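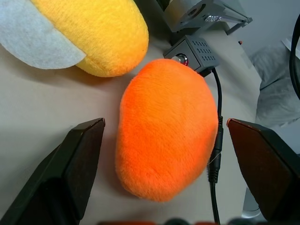 The last toy factory in Oltberg makes 900 stuffed animals in a good week. In January, before the spring orders arrive, it makes far fewer, and the sewing room closes at noon.

Flirside opened in a former shoe plant and kept the old cutting tables. Bears sell best, followed by rabbits. The fabric comes in rolls 45 inches wide, and the cutters lay the patterns so that the pile runs down toward the feet. A piece turned the wrong way shows up as a dark patch once the toy is stuffed.

Closing the back seam is still done by hand. A new sewer needs 10 minutes for it, an experienced one less than half that. The company pays by the hour and has done so since a short strike over piece rates.

Most of the 40 workers live in town. Rents have gone up since the rail line to Wikov reopened, and several now drive in from the valley. Management has looked at a larger building there but has signed nothing. The lease in Oltberg runs for two more years.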